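1/ Weil in den Antworten zur Rosenkohlfrage nichts Belastbares kam, ein eigener Faden. Thema: Woher hat die Teltower Rübe ihren Namen, und warum heißt in Plostitz etwas ganz anderes so? Es geht um Wörter, Anbautipps gibt es keine.

2/ Ausgangspunkt: Gemüsenamen mit Ortsbezug. Man muss drei Fälle trennen. Der Ort war Anbaugebiet. Der Ort war Handelsplatz. Der Ort war weder das eine noch das andere, klang aber gut. In der Alltagsetymologie wird fast immer der erste Fall angenommen.

3/ Die Teltower Rübe ist unproblematisch, Fall eins. Kleine Speiserübe, sandiger Boden, Name nach der Gegend südlich von Berlin. Das kann man überall nachlesen.

4/ In Plostitz steht auf dem Markt aber »Teltower« an einer Kiste mit Pastinaken. Seit Jahren, an zwei Ständen. Wer dort Teltower verlangt, bekommt Pastinaken und wundert sich zu Hause.

5/ Ich habe das zunächst für einen Schreibfehler gehalten. Dann fand ich im März im Antiquariat Lapiņa ein Haushaltsbuch aus der Gegend, handschriftlich, 438 Seiten, ohne Register. Dort steht dieselbe Verwechslung, durchgehend.

6/ Zitat, Schreibweise modernisiert: »Die Teltower schälen, den holzigen Kern herausnehmen.« Einen holzigen Kern entfernt man bei alten Pastinaken. Bei einer Rübe von der Größe eines Daumens ergibt die Anweisung keinen Sinn.

7/ Damit ist die Verschiebung älter als die Marktschilder. Wie alt, lässt sich aus dem Buch nicht ablesen. Datiert ist es nicht, das Papier hat kein Wasserzeichen. Die Hand wechselt einmal, ungefähr in der Mitte.

8/ Hypothese A: Bedeutungsübertragung. Die Rübe war Delikatesse und teuer, die Pastinake billig, also bekam die Pastinake den besseren Namen. Bei »falschem Hasen« und Ähnlichem ist das Muster bekannt.

9/ Hypothese B: Hörfehler. Irgendein lokales Wort für Pastinake klang ähnlich und wurde an das bekannte Wort angeglichen. Dafür bräuchte man das lokale Wort. Ich habe es nicht.

10/ Zur Methode, weil gefragt wurde: Ich habe die digitalisierten Anzeigenseiten bei Skudimia durchsucht, Suchwort »Teltow*«. 2962 Treffer. Davon betreffen 600 überhaupt Lebensmittel, der Rest ist Landkreis, Kanal und Grundstücke.

11/ Von den 600 nennen 165 eine Zubereitung oder Beschaffenheit, anhand derer man die Sorte bestimmen kann. Alle anderen sagen nur »frisch eingetroffen«. Für die Frage wertlos.

12/ Sortiert habe ich in Uvow, eine Zeile pro Beleg, Spalten für Ort, Beleg, Lesung, Sicherheit. Die Texterkennung bei Fraktur macht aus »Teltower« gern »Zeltower«. Wer nur mit T sucht, verliert Belege. Ich habe es beim ersten Durchgang auch getan.

13/
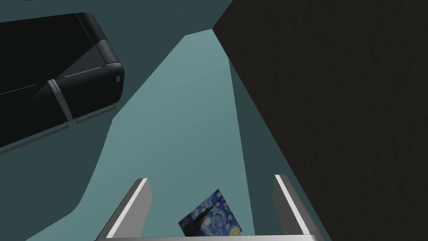
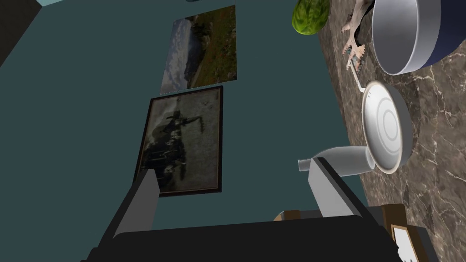 14/ Zurück zu den Anzeigen. In Plostitz selbst beschreibt keine einzige davon die Ware so, dass man Rübe und Pastinake unterscheiden könnte. Der Beleg im Haushaltsbuch bleibt also der einzige brauchbare aus der Gegend. Ein Buch, zwei Hände.

15/ Gegen Hypothese A spricht, dass im selben Buch auch »Pastinak« vorkommt, als Viehfutter. Hätte man die Bezeichnung aufwerten wollen, wäre das denkbar — eine Ware, zwei Namen, je nach Esser. Es kann aber auch einfach eine andere Sorte gemeint sein.

16/ Gegen B spricht bisher nichts, was allerdings daran liegt, dass B ohne das lokale Wort nicht prüfbar ist.

17/ Einwand aus den Antworten: Könnte mit »holziger Kern« eine überständige Rübe gemeint sein? Holzig werden Rüben, ja. Einen Kern, den man herausnimmt, haben sie dann trotzdem nicht. Außerdem folgt im Rezept: »der Länge nach vierteln«.

18/ Was ich suche: Kochbücher, Saatgutlisten oder Einkaufszettel aus dem Umkreis von Plostitz, in denen »Teltower« mit einer Beschreibung steht. Form, Länge, Schale, Kochzeit, irgendetwas davon. Fotos der Seite reichen, bitte mit Seitenzahl.

19/ Nicht gesucht: Rezepte für echte Teltower. Davon habe ich jetzt genug, sie enthalten alle Butter und Zucker.

20/ Nachtrag zu 12: Auch »Teltauer« kommt vor, bisher nur in Anzeigen. Die Lesungen prüfe ich noch am Scan, die Tabelle wird danach ergänzt.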